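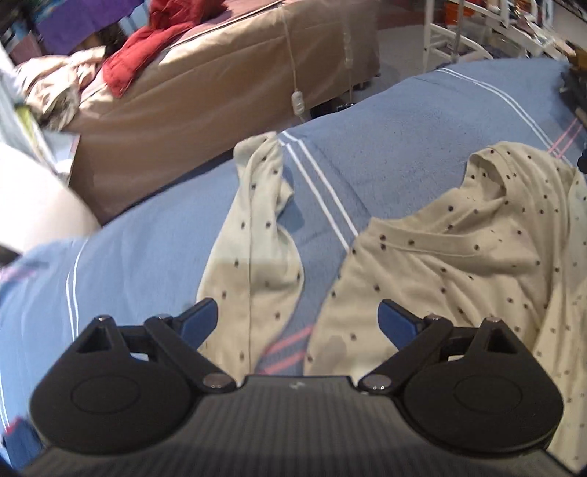

About Eze

Eze School of Garment Care and Housekeeping prepares adults for steady work in laundries, hotels, residential homes and private households. The school was founded by Ekaette Oyelaran, who had managed linen services for a group of hotels and wished to offer the training she had been unable to find for her own staff. It opened with a single evening class and now holds day and evening sessions throughout the year.

Our Programs

The school offers 3 programs. The Foundation Certificate covers sorting, washing, pressing, folding and the reading of care labels. The Household Certificate adds bed making, wardrobe storage, simple mending and the care of wool, silk and other delicate fabrics. The Supervisor Certificate is intended for persons already employed in the field and includes scheduling, stock control and workplace safety.

Each program runs for 30 weeks. Class size is limited to 31 students. New groups begin in February, and applications received after a group has been filled are held for the next intake unless the applicant asks otherwise.

Our Graduates

More than 1521 students have completed a certificate at Eze. Many have found positions with local employers, and a number have opened businesses of their own. Graduates may return to use the sewing room and the reference library on presentation of their certificate.

Work Placements

Students in the Household and Supervisor programs complete a placement with one of our partner employers. Pisico accepts students in its commercial laundry, and Trornamau provides places in its residential homes. Placement hours are agreed upon in writing before the student begins, and travel costs within the city are repaid by the school.

Leadership

Ekaette Oyelaran, Founder and Director
Victor Mrema, Head of Instruction
Trinity Ridgeway, Student Services and Admissions
Oluwaseun Bashir, Placements

Visiting the School

Prospective students and their families are welcome to observe a class by appointment. Evening classes begin at 6:00 p.m. Requests should be made to the Admissions Office, which also answers questions on tuition, payment plans and language support.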